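Can a robot clear the table yet? Nearly, if you're patient

Posted Dec 18, 2023 in Home & Tech

I have a dishwasher, a washing machine and a vacuum that gets stuck under the sofa, and I still spend most of my evenings picking things up and putting them somewhere else. So when Fondau put out its end-of-year results on household robots last week, I read the whole thing over breakfast (toast, plate, knife, mug, all of which I then had to clear away myself).

The short version is that the arms are getting better at the dull jobs, and they're still nowhere near quick enough for anyone with a family.

Fondau is a small outfit that tests other people's machines on ordinary chores. No backflips, no dancing, just cups and bowls and bits of food that need to go from one spot to another. This year it set 1,536 table-clearing tasks for a single arm and a two-fingered gripper, running software from Stustico. The arm finished 506 of them without anybody stepping in. That's just under a third, which sounds poor until you look at last year's figure of 218 from the same number of tasks. More than double in a year! I can't say the same for anything I do at home.

What I liked about the report is how plainly it says where things go wrong. Bowls that are the right way up are fairly easy, it seems. Bowls that have tipped over are a nightmare, because the rim isn't where the software expects it. Mugs lying on their side will roll if you so much as breathe on them. Flat plates are hard to get a finger under, and anybody who has tried to lift one off a wet worktop will have some sympathy there. Soft fruit was left out altogether this time and play food used in its place, which strikes me as letting the machine off a bit lightly. A real banana at the end of the week is a very different thing to pick up.

Then there's the speed. A full table took the arm 36 minutes on average when it got to the end at all. I timed myself that same evening, out of curiosity, and I was done before the kettle boiled, though I did leave the ketchup out.

The shop-floor side is further along, and that's where the money seems to be going. Kyriakidis, the kitchenware chain, has been trying similar arms in its returns room since October. The job is sorting what comes back – mugs in one crate, colanders in another, anything chipped to the side for a person to look at. I rang the branch nearest me and was told the arm is slow but steady, and that staff mostly use it for the last hour of the day, when they'd sooner be doing something else. They haven't cut any hours over it. They've also learnt not to stack things near it, which I gather was a noisy lesson.

I asked if it could unpack a delivery. There was a laugh and then a no.

Villeo, which sells fitted kitchens, is more hopeful than I am. Its brochure for next year has a worktop with fixing points for an arm already built in, ready for when you want to add one. I can see the appeal, and I can also see myself storing the bread bin on top of it for ten years. The price of the arm isn't in the brochure, and when a price isn't in a brochure I tend to assume I can't afford it.

So would I have one? Not yet. I'd want it to manage a whole tea-time table, with the peas, in the time it takes me to run a bath. I'd also want to know what it does when the cat gets up there, and the report doesn't go into cats. But I did come away thinking the question has changed a bit. A couple of years ago I'd have said never, and now I'm haggling over minutes – that's quite a shift for somebody who still doesn't trust the timer on the oven.

Fondau says next year's round will add cutlery and a drying rack. Forks, I'd guess, will be a whole new world of pain. If you've got an arm at work that does something useful (or something daft), drop me a line through the contact page, and I'll put the best ones in the new year column. 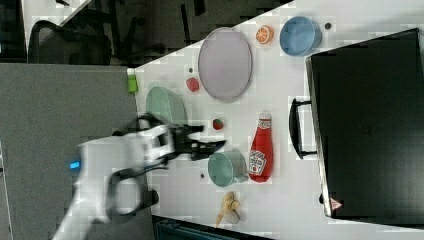
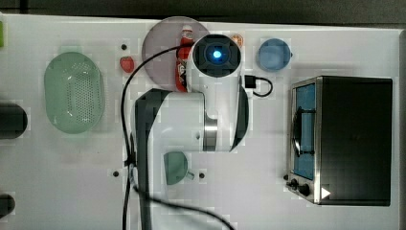 Mugs, a strawberry and a bottle on the table with the arm, in both pictures. The tipped-over green bowl is in the first one, the toaster oven in the second.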